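Washing Less, Washing Cooler: Laundry Habits in a Student Residence

Wednesday, December 4, 2024
By Ilango Pai and Venkatesh Varma
3 min read

Our project looked at how much water and power students in the Halludmont residence use for laundry. We started in September with a short survey and then read the meters in the basement laundry room.

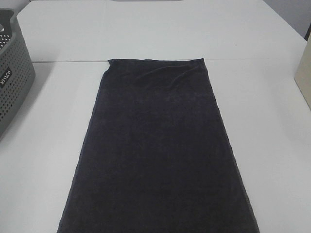
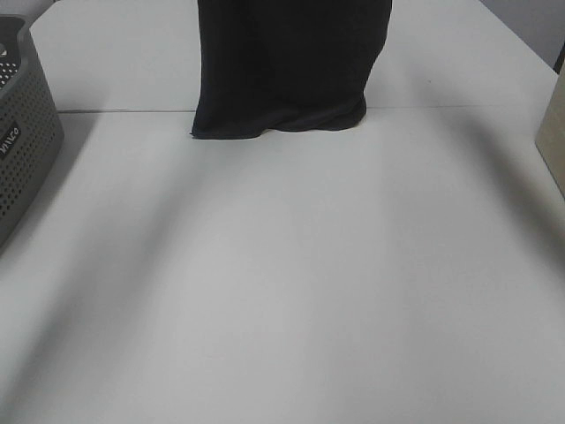
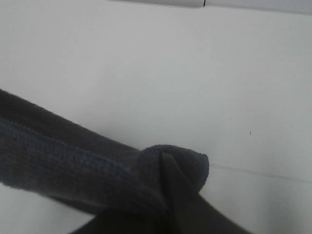
Dark fabric on a white surface, in all three.

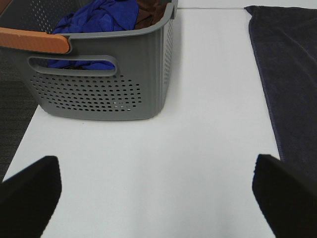 The survey asked how often people wash, what temperature they pick and how full the machine is. Most students wash once a week. Towels and bedding usually go in at the hottest setting, even when they are not very dirty. Several people wrote that they had never changed the program from the one the last person used.

The meters showed 1,213 loads over the study period. Heating the water took most of the power in each wash. For 6 weeks we put a sign on the machines asking people to use the cool program. Power use per load went down, but water use stayed the same. Half-full machines were still common on Sunday evenings.

We did not measure the dryers, which share a meter with the hallway lights. A second study should include them.

Related reports
Bus Use Between Kostport and Campus
Food Waste in the Midtbø Dining Hall
Street Noise in Clenatholm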